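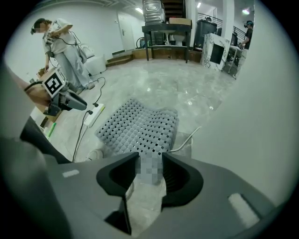

Pinces à main en cours de session, multiprise et câbles au sol.

Règles de sol et de câblage pour des sessions avec pinces à main : vous faites comment ?

Publié dans Robotique et automatisation > Sécurité et bonnes pratiques
Par rolunport_atelier, le 8 août

Bonjour,

Je dois rédiger la fiche de bonnes pratiques pour notre salle de collecte. On enregistre des gestes avec des pinces tenues à la main, à deux opérateurs dans la même pièce, casque sur la tête, et les données servent ensuite à entraîner un bras pour le projet Ninmont. Il n'y a donc pas de robot en mouvement pendant les sessions, ce qui fait que les collègues considèrent que les règles de la cellule robotisée ne s'appliquent pas. Je suis d'accord sur le principe, mais du coup on n'a aucune règle du tout.

Mes points de blocage :

Les câbles. Sur la photo on voit la multiprise blanche posée directement sur le sol à motif marbre, avec des câbles noirs qui partent en boucle, et un câble blanc plus loin, à droite du tapis gris. Est-ce qu'il faut tout passer en goulotte, sachant que le poste change de place plusieurs fois par jour ?

Les chaussures. Une partie de l'équipe travaille en chaussettes ou pieds nus parce que le sol brille et marque facilement. J'hésite à imposer des chaussures de sécurité, ça me paraît démesuré pour des objets légers.

Le tapis à picots. On s'en sert comme objet à saisir, mais il reste souvent au sol entre deux prises. Faut-il le considérer comme un obstacle ?

Les marqueurs. Un marqueur carré noir et blanc est fixé sur la pince. Je cherche une règle simple pour le contrôle avant session, on a perdu une journée d'enregistrement en octobre dernier à cause d'une plaque remontée à l'envers.

La salle fait un seul niveau pour le travail, mais il y a quelques marches en bois au fond qui montent à une estrade, et on y va de temps en temps chercher du matériel.

Si quelqu'un a déjà une fiche qui tient sur une page, je suis preneur. Je précise que je ne suis pas préventeur de métier, on m'a confié la fiche parce que j'avais fait celle du stockage.

Merci d'avance.

2 réponses

jansen_integ
Membre, 600 messages

Bonjour,

Votre équipe a raison sur un point : sans machine motorisée dans la zone, les exigences propres aux cellules robotisées (clôture, arrêt d'urgence, vitesse réduite) n'ont pas grand-chose à protéger. Mais l'évaluation des risques du poste de travail reste à faire par l'employeur, robot ou pas robot. Elle doit figurer dans votre document unique si vous êtes en France. Commencez par là, la fiche viendra après, et faites relire l'ensemble par la personne chargée de la prévention chez vous.

Câbles
Pas besoin de goulotte fixe si le poste bouge. Prenez un passe-câble souple à bords inclinés, qui se déroule et se range. La règle que nous appliquons : aucun câble en travers d'un trajet entre deux postes. Le reste peut courir le long d'un mur, attaché avec du velcro. Pour la multiprise, fixez-la au pied d'une table ou sur un support, de façon qu'on ne puisse pas la pousser du pied ni l'arroser avec la serpillière. Et pas de multiprise branchée sur une autre. Faites aussi vérifier que la ligne est bien protégée par un différentiel, la question se pose plus souvent qu'on ne le croit dans les locaux aménagés après coup.

Dans votre cas, j'interdirais les boucles au sol dans l'espace où l'opérateur se déplace. Avec un casque, on regarde ses mains ou l'objet. On ne regarde pas ses pieds.

Casque
C'est le sujet que vous ne mentionnez presque pas et c'est celui que je traiterais en premier. Vérifiez ce que la personne voit vers le bas et sur les côtés quand elle le porte. Si le champ est réduit, alors : zone délimitée au ruban, personne d'autre dedans, et on retire le casque avant de quitter la zone. Votre estrade entre dans ce cas. Pas de casque sur les marches, pas de pince dans la main non plus, une main reste libre. Un nez de marche contrasté et antidérapant coûte peu.

Avec deux opérateurs en même temps, il faut deux zones séparées. Ils doivent aussi s'annoncer à voix haute quand ils se déplacent. Chez nous c'est un mot convenu, « je sors », et l'autre répond.

Chaussures
Les chaussures de sécurité se décident d'après ce qui peut tomber. Si vous ne manipulez que du petit carton et du plastique, des chaussures fermées, propres, à semelle antidérapante et réservées à la salle suffisent en général. Par contre j'écarterais les chaussettes sans hésiter sur un sol brillant. Pieds nus, même réponse : il y a des fiches électriques, des objets à angles vifs et des bouts de plastique par terre à la fin d'une session.

Tapis
Oui, c'est un obstacle dès qu'il n'est plus l'objet de la prise. Surtout s'il gondole. Sur votre photo le bord est ondulé et il est juste devant les doigts de la pince, donc là où l'opérateur va avancer. Un bac par poste, et tout ce qui n'est pas utilisé retourne dans le bac. Même chose pour les petits objets posés debout, comme le bâtonnet vert.

Marqueurs
Contrôle avant chaque session, par l'opérateur qui tient la pince :
- plaque propre, sans reflet gênant ni coin décollé
- bonne orientation, comparée à une photo de référence collée au poste
- numéro du marqueur identique à celui du fichier de session
- fixation serrée, aucun jeu au doigt
- lecture vérifiée à l'écran, pince immobile puis en mouvement

Pour éviter la plaque à l'envers, faites un détrompeur. Un ergot d'un seul côté du cadre, et le problème disparaît.

enident
Membre, 33 messages

+1 pour le tapis et le bac.

Pour les câbles nous on a tout mis au plafond et c'est fini, mais il faut pouvoir percer. Si vous êtes locataires demandez avant. Sinon batteries.

Les chaussures perso je mettrais des sabots de labo, ça se lave et les gens les gardent. Le sol ne marque pas avec.

jansen_integ, en commentaire

D'accord pour le plafond si la hauteur le permet, à condition que le câble ne pende pas devant le visage. Pour les sabots, prenez un modèle avec bride arrière. Sans bride, le pied sort quand on recule, et on recule souvent en suivant un geste.

Pour les batteries, prévoir un endroit de charge hors de la zone, surveillé, loin des cartons.

rolunport_atelier, auteur du sujet

Merci à tous les deux. J'ai repris vos points et voici ce que je soumets à l'équipe. Dites-moi si quelque chose vous choque.

Fiche salle de collecte, version 2

Avant la session
Sol dégagé dans les deux zones, ruban en place. Multiprise fixée hors du passage. Câbles le long du mur ou sous passe-câble. Chaussures fermées de salle aux pieds. Contrôle du marqueur avec la photo de référence.

Pendant
Une seule personne par zone. Annonce à voix haute avant de sortir. Objets non utilisés dans le bac, tapis compris. Si un câble tire ou s'accroche, on arrête l'enregistrement et on reprend la prise depuis le début.

Déplacements
Casque retiré et pince posée avant de quitter la zone. Rien dans les mains sur les marches, sauf une caisse tenue d'un seul bras et peu chargée.

Fin de session
Pinces reposées sur leur support. Multiprise éteinte. Tout incident noté dans le cahier, même sans blessure.

J'ai laissé de côté le plafond pour le moment, le bailleur n'a pas répondu. Le passe-câble souple est commandé. Pour le détrompeur, on va imprimer un cadre modifié et le tester sur une pince avant de changer les autres.

jansen_integ, en commentaire

« Rien dans les mains sauf une caisse » : à reformuler, c'est contradictoire et les gens retiendront la partie qui les arrange. Écrivez « une main libre pour se tenir ». Et s'il n'y a pas de main courante, ajoutez-la à la liste des travaux.

Mettez aussi une date de révision et un responsable en bas de page. Le reste me va.

rolunport_atelier, auteur du sujet

Corrigé. Révision fixée à octobre, à mon nom. Je passe le sujet en résolu.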